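Losbridge > Notebooks > Soft Furnishings > April

Notes Samples Solvents Bench log Search

April, started 9:40 am

Gray sofa, the stain again. Tsehay has written "spill, water-based, should lift with plain water" on the job card. I don't know how she got to water-based. I would like to see the word "should" banned from job cards.

Clothes were still on the seats when we started looking, and a red cloth off to one side of the mark. 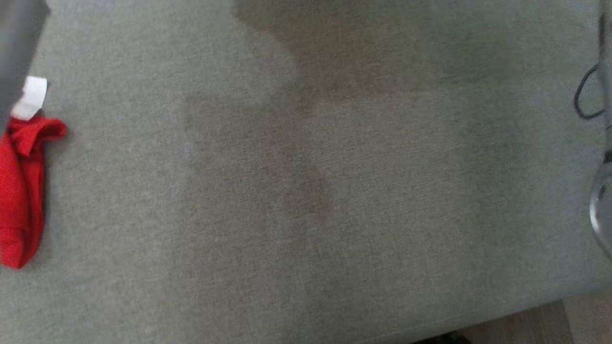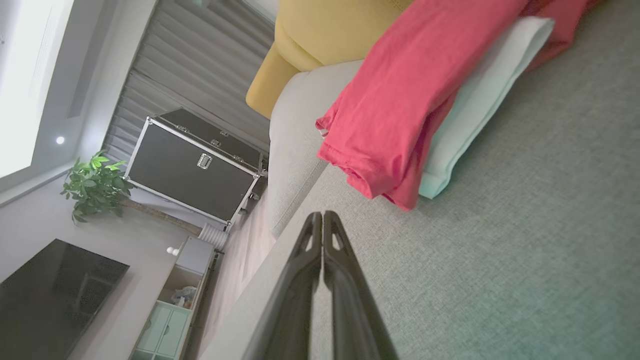
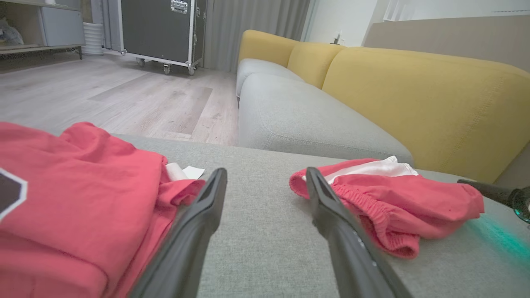
Gray sofa before treatment. First picture: the mark from above. Second and third: seats with the red clothing still on them.

What I can say from looking: the mark is big, uneven, soft at the boundary, and darker and browner than the cloth around it. There is a tongue of it running down the middle that fades out. The brown is strongest where the mark is darkest. I can see the weave right through it, so I doubt there is much sitting on top of the cloth. Past that I'm guessing, and so is everyone else.

Two readings.

Tsehay's: clean liquid, the cloth just goes dark when damp, leave it alone and it will dry back to gray. The brown is an effect of the damp.

Mine: there is something in the liquid. Tea, weak coffee, or old dirt coming up out of the padding with the water. If it is dirt from below then adding more water is the worst thing we could do, and that happens to be what the card tells us to do.

Bethel's view, for the record, is that we are both arguing from a picture and should go and press a towel on it. Fair enough.

10:15. Towel test. White cotton towel folded in four, pressed by hand, no rubbing. Two spots, one in the darkest part near the top and one out in the hazy part on the right. Came up damp in the dark part, with a faint tan tint on the cotton. I call it tan. Tsehay calls it "towel colored." Held it next to a fresh towel by the window and she gave me half of it. The hazy part left nothing I could see, and the towel felt cool but I would not swear to damp.

So it is wet in the middle, at least, and it carries some color. That doesn't settle tea against dirt.

No pink on the towel. I was looking for pink on account of the red cloth lying at the left, a very strong red, and we have all been caught by red cotton on a wet seat. The cloth was not lying on the dark part, as far as the picture goes. I still want the dye test done on it and on the shirt and the shorts. If any of them bleeds, it stays off upholstery in this room for good. Tsehay says modern dyes don't do that. I have a drawer of pink samples that disagrees with her.

10:40. Dye test. Damp white cloth held against an inside seam, 20 seconds, each item.

Red cloth: very faint pink. Faint enough that I did it again on another corner. Same.
T-shirt: nothing.
Shorts: nothing on the red. Did not bother with the white part inside.

I'm not going to write "colorfast" against the shirt and shorts on one go each with tap water. "No bleed seen" is what happened, so that is what goes on the card. Red cloth goes in the do-not-use box, which by the way is full and needs sorting.

Shirt and shorts folded and moved to the side table along with the pale green cloth. Mustard cushions moved as well, all of them, to the far bench. Bethel wanted to leave them on to save the trip. I don't want mustard anything near a seat I'm about to wet. She pointed out that I had just finished saying we shouldn't wet it. Also fair.

11:05. The Mersha spray. I have been asked to try this and here is me trying it. The leaflet says it lifts "more than 200 everyday stains" and I would love to see the list. The leaflet does not have the list. It says shake, spray from a hand's width, wait, blot. It says nothing at all on what sort of cloth, nothing on padding, and nothing about rings, and rings are what go wrong on a flat pale seat like this one.

Did the hidden spot first, underside of the seat cushion. Sprayed once, waited two minutes on the clock, blotted. Cloth went darker, as any cloth will. Left it.

While waiting we had the argument about edges again. I'll put my side down so I can stop saying it. If you treat only the dark part, the clean liquid pushes the dirty liquid outward and it dries in a line. You get a ring bigger than the stain you began with. The way around it is to work from the outside in, and to dampen the whole seat panel lightly out to the seams so there is no line for it to dry to. Tsehay's side is that the boundary is already so soft that there's no line to worry about. I think a soft boundary on a wet stain tells you little about the boundary it will have once dry. We have seen this on the Tirham bench, where a mark just as blurry dried with a hard brown rim. She says that bench was a different weave. It was. I don't know that the weave was the reason.

11:50. Hidden spot checked. Still a little dark. No ring yet but "yet" is the word. Not starting the front on that.

Instead we blotted only, no product. Fresh towel, outside toward the middle, turn the towel, press again. Bethel did most of it as she has the patience. Towels kept on the side in order so we could compare them later. First one the most tan, and each one after a bit less, until the last looked like a clean towel to me. I asked Bethel to shuffle them and had Tsehay put them back in order without being told. She got the first two right and mixed up the rest. So I trust "the first two had color" and I do not trust anything finer than that, including my own opinion ten lines up.

Fan on, low, pointed across the seat and not down at it. Window open a hand.

1:30 pm. Back from lunch. Paler. Everyone very pleased. I'm less pleased, as drying makes everything paler and we took no reading before we started. We should have. The little moisture meter was in its case the whole morning with a flat battery. New battery in now. It reads 89 on the worst part and I have nothing to hold that against except a dry bit of the same seat, which reads 20. The scale on this thing has no units on it and the book is lost, so all I can say is that the one number is a lot bigger than the other.

Bethel wants to record this as "improved." I have written "paler, still damp."

2:10. Hidden spot on the underside: dry to the hand. There is a faint edge. You have to tip it toward the light, and Tsehay couldn't find it until I put my finger next to it, but it is there and it is the shape of the spray. That is enough for me. The Mersha does not go on the front of a gray seat. It may be fine on something darker or with a pile. I haven't tried it on those, so please don't quote me as saying it is fine.

Someone from Busden left a note last month saying their product did 2000 seats with no rings. I would like to know who looked, and how long after.

3:30. Meter on the worst part down to under half of what it was. A very slight brown left at the top of the seat where it had been darkest. The tongue down the middle I can no longer pick out. The right-hand part gone, as far as I can tell, and I'd bet that part was only ever water. So Tsehay may be right about some of it. I've told her so and she has asked to have it in writing: Tsehay may be right about some of it.

The brown at the top is what's left to explain. Could be tea. Could be what came up from the padding. A sniff test gave us "nothing," "dust," and "are you really smelling the sofa," so no help there.

Left overnight with the fan on. Nobody to sit on it, and nothing to be put on it, folded or otherwise. Cushions stay on the bench.

To do next:
- meter reading first thing, same two places, before anyone touches it
- look for a rim in side light with the curtain open and again with it shut
- if the brown is still there, lift the cover at the back seam and look at the padding before anything else goes on
- hidden spot: rinse with plain water and see if the Mersha edge comes out
- red cloth: full soak in a white bowl, I want to see how much is in there
- sort the do-not-use box
- spare batteries
- change the job card. Cross out "should lift"

Tsehay has added in pencil under this: "it did mostly lift." Noted. With a towel.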